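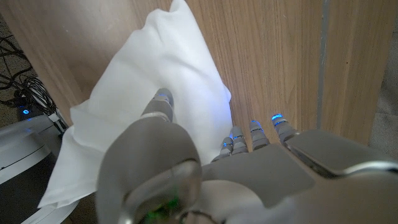

The five-fingered hand at Dierckx, thumb on the cloth (see item 4).

KEMEN LINEN CO-OPERATIVE
Minutes of the general meeting held Sunday, January 3, 2021, in the folding room

Chair: the Chair
Minutes: the Secretary, who would like it recorded that this is the second year of a one-year term

1. Opening and apologies

The meeting opened late, the door code having been changed over the holidays by someone who then went camping. Apologies were received from the night shift, who were asleep, and from the delivery drivers, who were at the beach and sent a photograph to prove it.

A quorum was present once the people in the kitchen were persuaded to stand in the doorway.

2. Minutes of the previous meeting

Accepted, with one correction. Under "Steam press", the words "will be fixed by Christmas" are to be replaced with "was discussed".

3. Matters arising

Steam press. Discussed.

Missing trolleys. Two have come back from the Endent clinic, which had been keeping printer paper in them. The clinic feels it has been very reasonable about the whole thing. A letter of thanks has been drafted and is with the Chair to have the adjectives taken out.

Hand cream. The new brand is no better. Carried over.

4. Report on the visit to the Dierckx demonstration

Members will recall that the co-operative was invited to send a party to see robots handle cloth, and that the vote to go was carried mostly by people who had never been on the drive. It is 300 kilometres each way. The party stopped twice for pies, and the report on the pies was longer than is minuted here.

The visit was led by the day shift supervisor, who gave the report from notes on the back of a docket.

The party was met at the side entrance, given visitor stickers and asked to leave bags in the hall. They were then shown into the demonstration room, where there was carpet, a table with tape lines marking out a rectangle on the top, and behind it a very large printed picture of an office. Several members of the party took this for a real office for longer than they care to admit. One said good morning to it.

The machine has two white arms. The supervisor had pictured something more like our flatwork ironer with ambitions, and was thrown to find the two arms don't match. The left one ends in a gripper with two jaws. The right one ends in a hand with fingers and a thumb. The host was asked why they hadn't bought a pair, and answered that the gripper is for getting hold of things and the hand is for the rest of it. The supervisor observed that this is also how jobs are split on our line, and that we pay both the same.

The cloth was plain white and came to the table in a heap. The party approved of this. A great deal of equipment has been shown to this co-operative over the years using towels that were already folded.
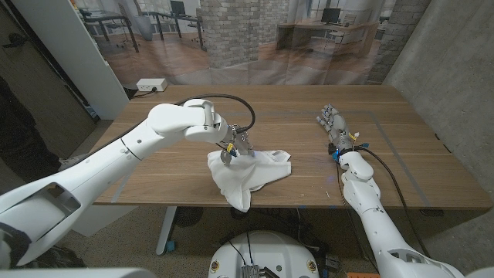 Left arm with the gripper pinching the top of the cloth, right hand palm-down on the table.

The demonstration went as follows, according to the docket. The gripper came down on the cloth, took a pinch and lifted. The cloth came up in a bunch, as cloth will. The machine put it down and tried a different place. After a few goes it had hold of what the supervisor called "a corner, or a relative of one", and the hand was brought across to press on the part that was still lying down while the gripper drew the rest away. There was then a long pause. The host said it was thinking. A member of the party said she had worked beside people for years who made that same claim.

By the time tea was served there was one fold in the cloth that everyone agreed was deliberate.

The supervisor wished to be fair, and asked for this part to be written down properly. The pinching was gentle and the machine never tore or dropped anything while the party was watching. It did not get cross. When a corner slid off the near edge of the table it went back and had another look at the problem, which is more patience than our own line shows on a Monday with the hospital sheets. The hand was the part everyone wanted to stand near. There are little blue lights in the fingertips, and opinion on the way home was split between "useful" and "Christmas".

Members of the party were invited to toss the cloth back on the table in whatever state they liked. The night packer had clearly been waiting her whole working life for this and produced a knot of such quality that the host asked to take notes. The machine declined to start on it.

5. Questions on the report

Could it do fitted sheets? The supervisor said the question was put, and the host laughed, and then saw that nobody in the party was laughing. Fitted sheets are under consideration.

How fast is it? Our line put through 2826 pieces in its best week last June. On the supervisor's arithmetic, done in the van and disputed by the driver, the machine would need to be left running until some of the younger members had retired.

Is it loud? No. A low hum and the odd click. The party had to be asked to keep its voice down.

Would it fit in the folding room? The arms reach a good way over the table and there are cables on the floor beside it. The supervisor's view is that the cables would last until the first trolley. The Chair's view is that the trolleys would last until the first cable.

Does it need a photograph of an office behind it? The supervisor did not like to ask. There was support from the floor for hanging one in our own folding room anyway, with a window in it.

Is anybody losing their job? This was asked from the kitchen doorway, and the room went quieter than it had been. The supervisor said that on what was seen, no, and that the host had been straight about it: it is a research set-up, it is not for sale, and what they wanted from us was an honest opinion on how people who fold for a living go about it. The Chair added that any machine that touches the line comes to a full vote of members under the rules, and read out the rule. The rule turned out to be mainly about vending machines, but the principle was felt to be sound.

6. Request from Dierckx

The host has asked whether two or three of our folders would go back and be watched at work. They would be paid for their time and the drive. Points raised:

The folders do not agree on how to fold a pillowslip, and have not agreed since the building was opened. Sending two of them risks teaching the machine to argue.

The old hands find a corner by feel, mostly without looking, and several said they could not explain how if they were paid to. It was pointed out that they would be paid to.

The Hokel hotel contract has first call on everybody's weekdays until the end of June.

Motion: that the co-operative agrees in principle, with the folders to be chosen by the line and the pies to be claimed separately. Carried. One against, on the pies.

7. Expenses for the visit

Van hire, fuel and lunch were submitted with receipts. A further receipt for 41 dollars was submitted for "sundries". On questioning, sundries proved to be a tea towel with a robot on it, bought at a service station and unrelated to the visit. Not approved. The tea towel has since been hung in the kitchen, badly, and the Secretary notes that it has been there a week without one member of a linen co-operative straightening it.

8. Membership

Membership now stands at 191. The newest members were welcomed and shown where the good chairs are.

9. Other business

The holiday roster is wrong. It was agreed that the roster is wrong. The person who made the roster said it was right when it was printed.

Someone has been using the number two dryer for sneakers. The Chair asked whoever it was to stop, and looked at nobody in particular for quite some time.

The steam press was raised again and ruled out of order -- a ruling the press itself had anticipated.

10. Next meeting

To be held when the roster is fixed. Items to the Secretary in writing, please, and on something larger than a docket.

Actions

Supervisor to reply to Dierckx with the result of the motion.
Line to choose folders, peacefully.
Chair to finish the letter to the Endent clinic.
Secretary to find out the price of a large printed picture with a window in it.
Steam press: carried over.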